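A Saturday sort of Sunday at the Drutgate Mill open day

I'd been meaning to go to the Drutgate open day for years and something always got in the way – a christening, a burst pipe, the year I drove all the way there on the wrong weekend. This August I finally managed it, and I had such a good time that I've been boring everyone at work with it ever since, so now it's your turn.

For anyone who doesn't know it, Drutgate is a working woollen mill at the bottom of a very steep valley. They weave blankets, scarves and a heavy cloth for upholstery, and one Sunday a year they open the whole place up, from the fleece store to the shop. The rest of the time you can only get into the shop, and even that keeps slightly odd hours.

Parking first, as that was the bit I'd worried about. There's a field across the river with room for 200 cars and a lad in a yellow jacket waving you in. It was nearly full by half past ten. You then walk over a footbridge and up a lane, and the lane is proper steep (I counted it as my exercise for the week). If you've got a pushchair or dodgy knees, ask at the field gate and they'll let you drive up to the yard and drop people off. There's a sign saying so but it's behind a hedge.

Entry was free and you get a paper wristband with your tour time on it. Mine was quarter past eleven, so I had time for a cup of tea and a slice of ginger cake from the stall in the yard. The cake was lovely. The tea was tea.

Our guide was Ita Flanagan, who started at the mill straight from school in the mending room and has done pretty much every job in the building since. She was brilliant! She talks at the speed of a loom and she doesn't use a microphone, so my advice is to get to the front of the group and stay there. I spent the first ten minutes at the back behind a very tall family and missed most of what she said about grading fleece, apart from the smell, which you can't miss from anywhere. It's sheep and oil and something a bit like wet cardboard, and it was still in my coat on the Tuesday.

From the fleece store you go up to carding. I'd only ever seen carding done by hand, with two paddles, at a craft fair, so the size of the machines rather took me aback. The wool comes off the end in a great soft web, so thin you can see your hand through it, and then it gets split into strips and rubbed into something that's nearly yarn. Ita let us each pull a bit. It comes apart with no effort at all, and then you give it a few twists between your fingers and suddenly you can't break it. I know that's just how spinning works, but I was delighted and did it about four more times while the group moved on without me.

The spinning room was next and then the weaving shed, which is the part everyone comes for. Ear defenders on, no talking, just pointing. They had two looms running, one on a plain grey blanket and one on a check they call Plenditz, which is a mossy green with a mustard line through it. You feel the noise in your teeth. A little boy in front of me had both hands clamped over his ear defenders and an enormous grin on his face the whole time.

What I hadn't expected was how much of the work happens after the weaving. The cloth comes off the loom stiff and greasy and frankly not very nice, and then it's mended, washed, milled, dried, brushed and cropped before it's anything you'd put on a bed. In the mending room a woman was going over a length of cloth stretched across a sloping table, finding tiny faults with her fingertips and sewing the missing threads back in. She asked us to find the fault in the piece in front of her and not one of us could. She'd marked it with chalk on the back, the rotter.

After that you're let loose, and I wandered over to the side rooms where they'd put the talks and the children's activities.

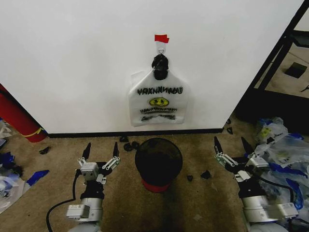 I sat in on a talk about natural dyes, mainly to get off my feet, and ended up staying for the whole thing. The speaker had brought skeins dyed with onion skins, madder, weld and walnut, and passed them round so we could see how much the colour changes depending on what you treat the wool with first. The same pot of onion skins had given her a bright orange and a sort of sludgy khaki. I preferred the khaki, which got me a funny look from the lady next to me. We were given a sheet with recipes on it and I've already started saving onion skins in a bowl by the bread bin, to general complaint in this house.

Then the shop, of course. They do a seconds sale on open day and this is where you need to be a bit sharper than I was. The good blankets go early. By the time I got there in the afternoon the single bed throws had all gone and there was a polite sort of scrum round the scarves. The pattern number everybody was after was 393, a soft blue herringbone, and I did get one of those, with a pulled thread in one corner that I've yet to find again. I also picked up a bag of cloth ends for patchwork. There was an armchair in the corner done up in their heavy cloth by an upholsterer called Heffernan, and I sat in it for rather a long time pretending to read the leaflet. The price tag got me back up again.

A few bits of advice if you're thinking of going next year. Wear flat shoes, as the floors in the old part are uneven and there are a lot of stairs. The lift only reaches the spinning room, so ring ahead if you can't manage steps. Take cash for the cake stall. And do the shop first – they'll keep your bag behind the counter while you go round.

I had my last cup of tea at the Lorilier, the café by the footbridge, which does a decent cheese scone and stays open until five. Getting out of the field took a while with everyone leaving at once, but I had my blue scarf on by then and the windows down to let the sheep smell out.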